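How to file a complaint about a councilor's conduct

Complaints go to the monitoring officer at the district council. The parish clerk has no power to rule on them.

1. Download the form from the Flidside council site and read the code of conduct first. Quote the paragraph you think was broken.
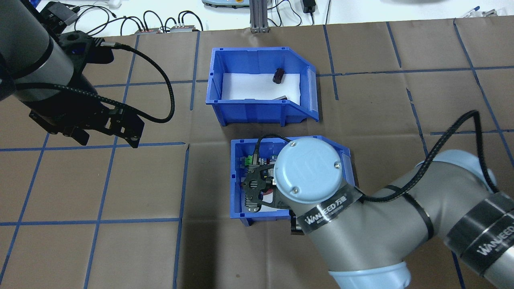 2. Attach the evidence. Emails should be sent whole, with headers — screenshots alone are often sent back.

3. State whether the councilor was acting in an official role at the time. 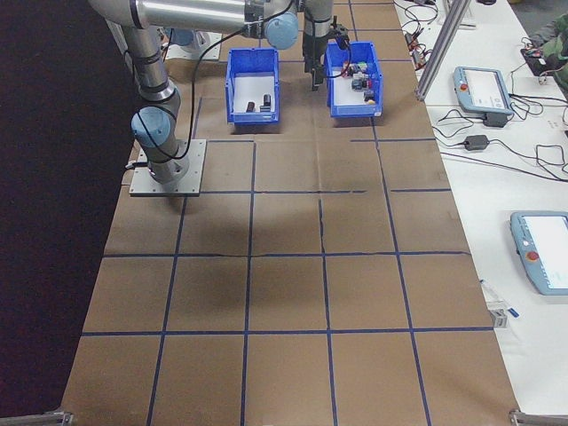 Table marked out with blue tape

4. Send the form within 13 weeks. You should get a receipt in seven working days.
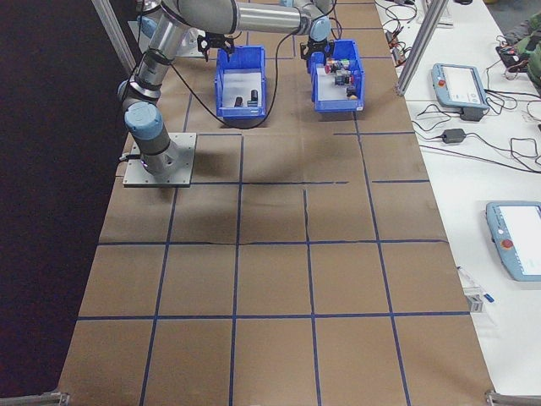
Brown sheeting and tape lines, lower cells empty

5. If you want your name withheld, say so on page 2 and give grounds.
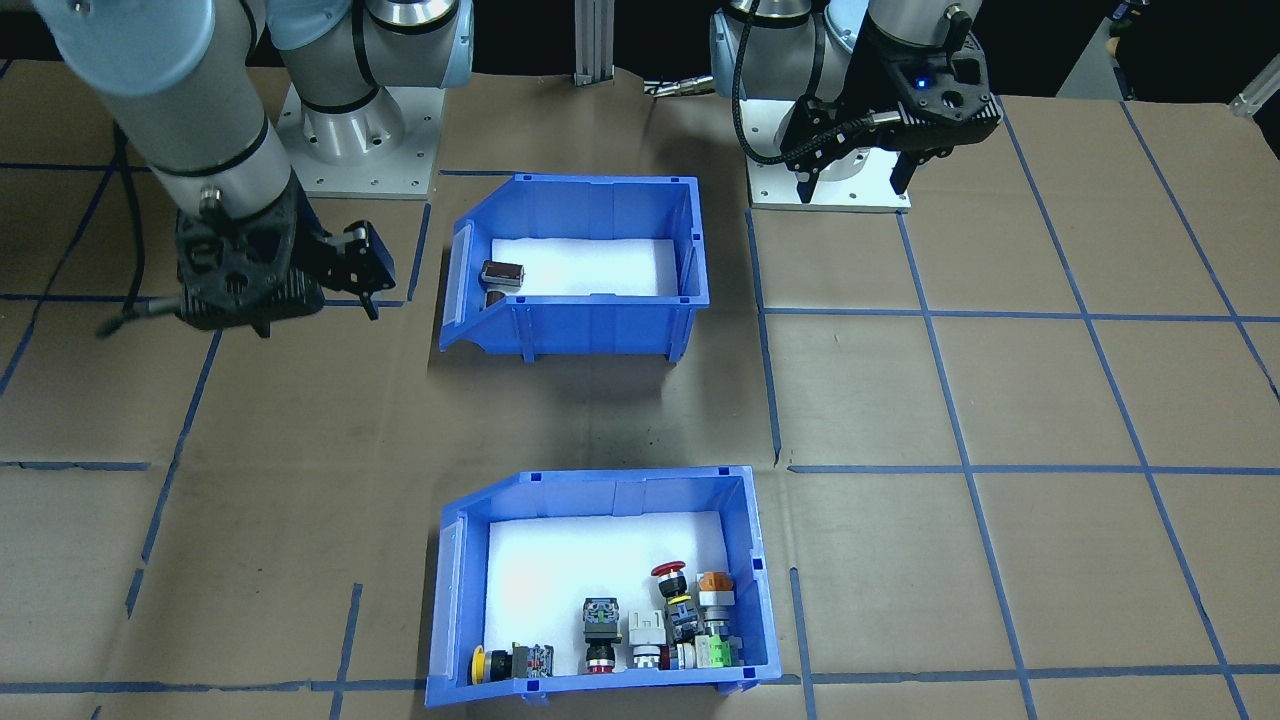
6. If the complaint is rejected, ask for the written reasons. A review request must arrive within 11 working days.

Page by Perihan Karaca. Last checked Sunday, January 23, 2022.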